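Sizing a Backup Battery for a Sump Pump

23 comments | 14 shares

My pump runs on a circuit that goes out two or three times every November, and November is when the water table comes up. I spent part of the fall working out how large a backup battery I needed. These are my notes, written up on the green table with the black cloth behind it.
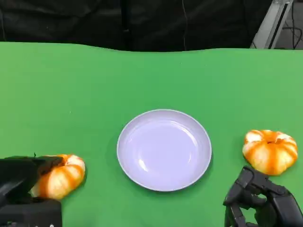 Start with the load

The pump is a Dametti pedestal unit. The label gives running current and line voltage, and multiplying the two gives an apparent power that is higher than the real power, since an induction motor has a power factor well below one. For battery sizing you want real power. I used a plug-in meter and read 480 watts steady with water moving through the discharge line.

Run the pump dry and you get a lower number that means nothing. Run it with a partly closed check valve and you get a different number again. Measure it in the pit, at the height it will be lifting from.

Startup is a separate matter. A motor of this type draws several times its running current for a fraction of a second. The meter is too slow to catch it. I borrowed a clamp meter with an inrush setting and took the highest of several starts, which came to 2,061 watts. The inverter has to deliver that without tripping. The battery has to deliver it without its voltage sagging below the inverter's cutoff, and this second requirement is the one the product listings leave out.

Duty cycle

A pump that draws 480 watts does not draw 480 watts all night. In the worst storm I have records for, mine ran 14 minutes out of each hour. That is a duty cycle of 0.233, and the average load works out to 112 watts.

I got the run time from a current switch on the pump cord, logging to a spreadsheet. A cheaper method is to sit on the basement stairs with a watch for an hour during heavy rain. The result is nearly as good if you pick the right hour. Mine varied a great deal. The peak came well after the rain had stopped, at three in the morning, so an hour of observation after dinner would have given me a figure less than half of the true one.

If your pit is narrow, the pump will start often and run briefly. The average load stays the same but the number of starts goes up, and each start costs a little extra energy. I ignored it in the arithmetic. At my rate of cycling it disappears inside the error of everything else.

Energy required

I wanted 20 hours. The longest outage I have had on this street was a bit under that.

112 watts times 20 hours is 2,240 watt-hours delivered to the pump. Divide by inverter efficiency. The Kellow inverter I settled on claims 90 percent at mid load, and I measured 87 percent at the pump's running draw. That gives 2,575 watt-hours out of the battery.

The inverter also uses power while the pump is off. Mine idles at 15 watts, and it is idle for 77 percent of the time, so add 230 watt-hours over the 20 hours. Total: 2,805. An inverter with a search mode would cut this, but search mode adds a delay before the motor sees full voltage, and the float switch on my pump chattered when I tried it. I turned it off.

Lead-acid or lithium

For lead-acid I would not plan on using more than half of the rated capacity. That means 5,610 watt-hours of nameplate, or 468 amp-hours at 12 volts. It is a lot of lead to carry down a flight of stairs. It also needs ventilation, and a charger that will hold a proper float voltage for months with no attention.

Lithium iron phosphate can be used down to ten percent remaining without much harm. That brings the nameplate figure to 3,117 watt-hours. Two Skundine 12-volt batteries in series for a 24-volt system came out slightly over this. Higher voltage halves the current during startup, and with it the voltage drop in the cables. At 12 volts the inrush would have been more than 170 amps before losses. At 24 it is 86, and ordinary cable handles it over a short run.

The one objection to lithium in a basement is cold charging. These cells should not be charged below freezing. My basement has never gone below 48 degrees, so I left it at that. If yours is an unheated crawl space, buy the kind with a built-in heater and add the heater to your budget.

Transfer

I had planned on a separate transfer switch from Ruotsalainen. The inverter turned out to have one built in, rated above my load, and it changes over in under 20 milliseconds. A sump pump does not care about the changeover time. The separate switch went back.

The inverter plugs into the dedicated outlet and the pump plugs into the inverter. No panel wiring was needed. If your pump is hardwired this does not apply, and you should check what your town wants in the way of a permit.

Test

On a Friday evening I opened the breaker and fed the pit with a garden hose, adjusting the flow until the pump was running 14 minutes per hour. The battery monitor reported 139 watts average over the first four hours, against a calculated 140. I do not believe the agreement is that good. The hose flow was drifting and the monitor's resolution is coarse.

I stopped there and let it recharge. A full discharge test is planned for a weekend when I can be home for all of it.

Posted by Lempi Rissanen

23 comments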